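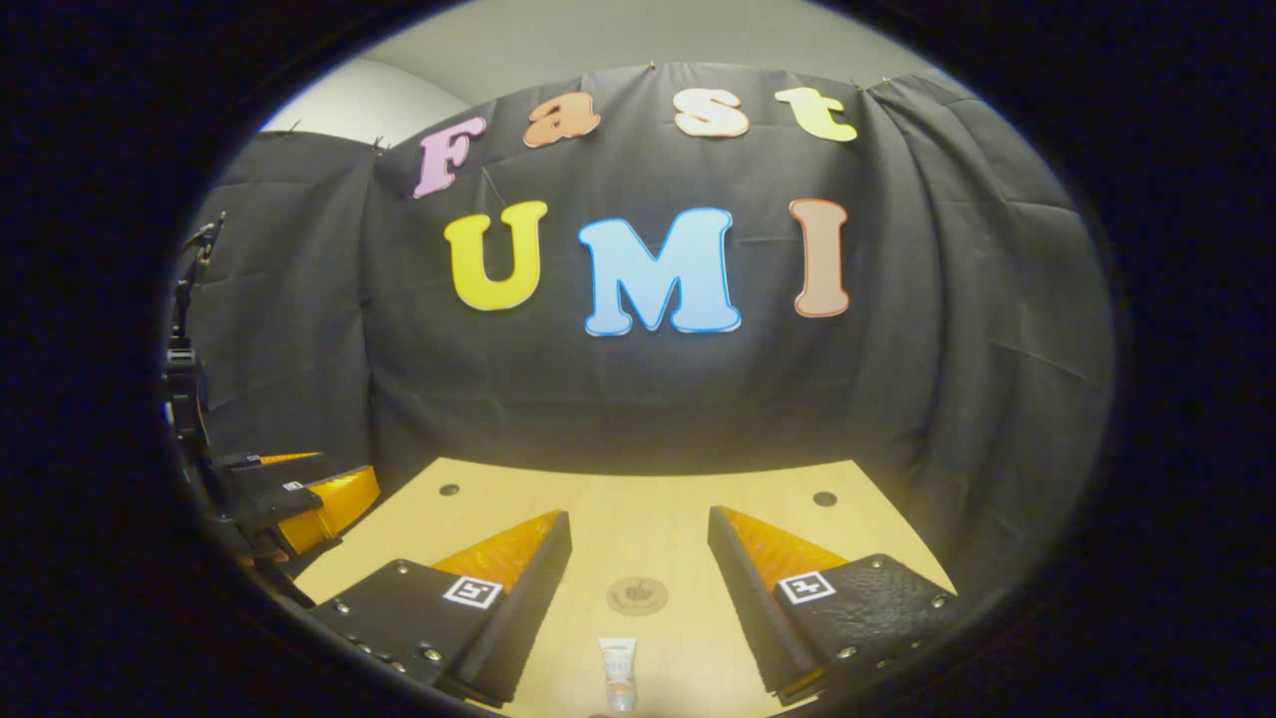 Kamran Bugti wrote back after the November version of this talk that letters on cloth are a signmaker's problem and a backdrop is a curtain maker's problem, and that I had spent too long on the first and too little on the second. I have moved the cloth section forward.

Speaker notes, tabletop backdrops with cut-out lettering
Kostgate, February 2023

Opening. Leave the slide up while people sit down. Black cloth, pale wood table, two words on two rows, "Fast" over "UMI". State the scope: small backdrops for a table, hung behind and at the sides, lettering attached to the fabric. Floor-standing banners are out of scope.

Cloth. Black hides the join between back and sides. It does not hide folds. Point to the right side of the slide, where the drape falls in deep pleats, then to the diagonal wrinkles elsewhere. A diagonal wrinkle usually means uneven tension between two neighboring clips. Vertical folds come from spare width. Treat them separately. Steam will not fix the first kind.

Clips. Four are visible along the top edge on the slide. Spacing matters more than number. At Grernitz we hung a test cloth 443 cm wide and moved one clip at a time. The sag between clips was worst next to the corners, where the side return pulls on the top edge. Clip the corners first, then the center, then divide what is left. Show the Grernitz chart. Do not read out the table.

Lettering weight. Foam is the usual choice. Card curls. Wood pulls the cloth forward and makes a fold under each letter. The Lodar sample set goes around the room at this point. Ask for it back before the break, there is only one.

Layout. Row one on the slide is mixed case, row two is capitals and larger. The first letter of the top row tilts and sits a little lower than its neighbors. On soft cloth a baseline has to be set after hanging. If it is set flat on the floor, every letter moves when the clips go on. Method: hang, wait overnight, run a thread between two pins, place letters to the thread, remove the thread. Check for leftover ends from the front of the table.

Widths. M is the wide letter and I is the narrow one, so equal gaps measured edge to edge look wrong in a short word. Work by eye from the middle letter outward. Iqra Dogar's rule is to set the middle letter, step back to the far side of the room, and have a second person move the outer ones. Takes almost 41 minutes for a short word the first time. Less later.

Color. Light colors on black need no outline to be read at a distance. A darker outline of the same color helps up close, where the edge of a pale letter tends to glare. Examples on the slide: the orange-peach "a", the light-blue "M". Skip the color wheel if running late.

Shadows. Rounded letters on cloth give a faint shadow. Raise the lamp if it lands on the row below. Baumgartner asked for figures on lamp height, and I do not have them yet.

Table. Keep the far edge of the tabletop against the cloth. A gap shows as a dark strip that changes width whenever the table is bumped.

Questions. Likely ones: fire rating (refer to supplier), washing (letters off first), pins versus tape. On the last, pins for anything staying up over 2 days.

Handout is the clip chart and the thread method, 2 pages, by the door.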